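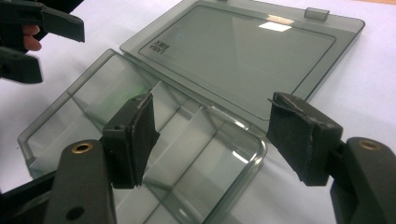
Section 4. Setting Up the Compartment Organizer

This section applies to the gray plastic organizer supplied with the Handanel fixings set, part number 459. It replaces the loose sheet dated March 19, 2021. Read the section through before filling the organizer for the first time.

4.1 Preparing the box

1. Clear a flat, level surface large enough for the box with its lid fully open.
2. Place the box on the surface with the latches facing you.
3. Release both latches before raising the lid. Do not pry the lid up at one corner.
4. Lower the lid until it lies flat behind the tray.
5. Wipe the tray and lid with a soft, dry cloth.

CAUTION: Do not use solvent cleaners. They will cloud the plastic and may weaken the hinge.

4.2 Sorting the wall plugs

1. Empty one bag of plugs at a time onto the surface.
2. Set aside any plug that is bent, split, or missing part of its ribbing.
3. Lay the remaining plugs on their sides and group them by size.

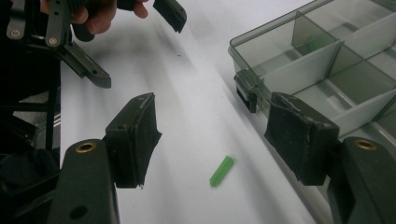
Can plugs of different sizes share a compartment?
Each size should have its own compartment. If space is short, keep the smaller size in a closed bag inside the compartment of the larger one.

4.3 Filling the tray

1. Begin with the compartments farthest from you and work toward the front edge.
2. Transfer the plugs one size at a time.
3. Fill each compartment no higher than the top of its divider walls. Parts resting above the walls will move into the next compartment when the box is carried.
4. Check the work surface for stray plugs before opening the next bag.
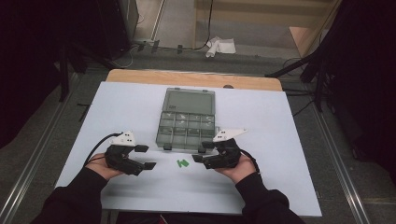
Figure 4-3. Organizer and green part on the work surface.

NOTE: Screws must not be stored with the plugs. Use the Borkdale insert tray, sold separately, for screws up to 2 inches long.

4.4 Checking the dividers

1. Press lightly along the top of each divider. It should not rock or lift.
2. Confirm that no plug is trapped beneath a divider or lying across the rim.
3. Close the lid slowly. If it meets resistance, open it again and level the contents.
4. Press each latch until it clicks. 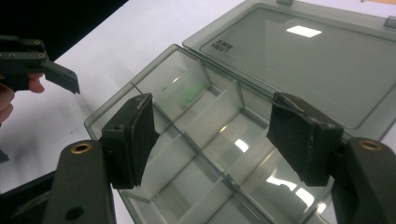 Figure 4-4. Lengthwise and crosswise dividers.

CAUTION: Never carry the organizer by its lid or with only one latch fastened.

4.5 Records and replacement parts

Write the contents of each compartment on the chart on page 26. Orders for replacement boxes should be addressed to Ott Lūse, Parts Desk, Handanel, Room 145.

This site uses cookies to remember your settings. Accept | Manage preferences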